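Stirnow Custeck 20 Spotting Scope

The Custeck 20 is a fixed-power spotting scope for shorebird and waterfowl observation at long range. It is supplied to bird clubs, field stations and individual members through the Stirnow equipment program.

The body is sealed against rain and salt spray. Eye relief suits most eyeglass wearers, and the focus ring can be turned with gloves on. Close focus is 13 feet. 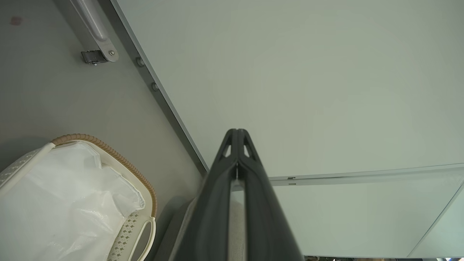
The field of view is 300 feet at 1,000 yards — wide enough to follow a flock along a tideline. A stay-on case and two lens caps are included. The tripod is sold separately; the Nadari travel model is recommended for sites reached on foot.

Loan units are available to registered clubs from March. Requests should be sent to Naheed Sandhu, Equipment Desk. Repairs and replacement eyecups are handled by Zeeshan Ghumman.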